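4.2 Renting of game assets and the income of new players

In this section we look at the players who do not own the cards they play with. In Lulimik, as in many blockchain games, an owner can lend a card to another player for a fixed period and receives a daily fee in the game token. The borrower keeps all rewards from the matches. Earlier studies of such markets looked mostly at the owners, and treated the rental fee as a kind of interest. We think the position of the borrower needs the same attention, as for many new players renting is the only way to reach the leagues where rewards are paid.

Our sample has 200 accounts that rented at least one card in the first month after registration. From these we removed accounts which stopped playing before the end of the season, and accounts which were clearly operated by a script. The remaining 113 accounts were followed for 18 weeks. Prices were taken from Jiselgate, the largest rental market for this game, and checked against the records of Cisstead where both markets listed the same card. When the two prices were different, we used the lower one, so the cost of renting in our results is a minimum.

The first result concerns timing. Rental fees rise strongly in the last days of a season, when many players try to reach a higher league before rewards are given out. Borrowers who made their contracts early paid less for the same cards, but they also carried the risk that the card rules would change during the contract. Such a change happened once in our period, in June, and several of the early borrowers ended that season with a loss.

The second result is about access. A rental contract in Lulimik gives the right to use a card, but the card never leaves the wallet of the owner. The owner can cancel at the end of any day, and the borrower has no way to object. Snorradóttir describes this relation as "use without holding", and compares it with short leases of physical goods. 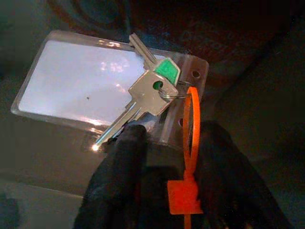
Figure 4. Keys on a split ring with a clear plastic tag.

The comparison is useful only to a certain point. A tenant normally has a notice period, and the law of the country sets some limits to the price. In the rental market of a game both sides depend on the rules of the platform, and these can be changed by the developer without asking the users. In our interviews the borrowers knew this risk well, but few of them included it when they calculated their expected income. Most compared only the daily fee with the average reward of the league.

We also asked if borrowers later become owners. Here the data is less clear, because a player can buy cards from a second account that we cannot connect to the first one. The question of ownership is taken up again in Section 5, together with the effect of the token price.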